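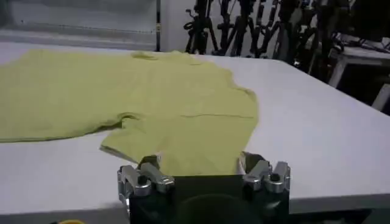 **From:** Imani Mbeki
**Date:** June 16, 2018
**Re:** Brosten SMS package for small flight departments

Aatos wrote:

> We've had the Brosten package in trial for 6 months now and I'm sold. Hazard reports are up to 137, and the risk matrix fills itself in. The sales rep says an auditor will accept the manual as delivered, no edits. I'd like us all to move to it in July and split the group rate.
>
> Aatos Ruotsalainen

I'd slow down. A count of 137 reports tells me people found the button. How many led to a change in a procedure, a briefing or a checklist? When Keisha went through the Womberg reports last year, 125 came in and 13 had any action written against them. The rest were marked "noted."

The matrix worries me more. If the software picks the severity and likelihood, who signs for it? Our accountable manager does, and he'll be asked how he got there. "The program said medium" is a poor answer, and I wouldn't want to give it for him.

As for the manual going through with no edits – has anyone seen that in writing? I read the sample chapter. It has a night duty officer and a two-person maintenance control desk. We have one mechanic and a phone. An auditor who reads it and then visits our hangar is going to have questions.

Thaddeus, you looked at the Hutchins product before you settled on your own spreadsheets. Did they let you export your reports when the trial ended? I asked Brosten twice and got a brochure both times.

I'm not signing for July without that answer.

Imani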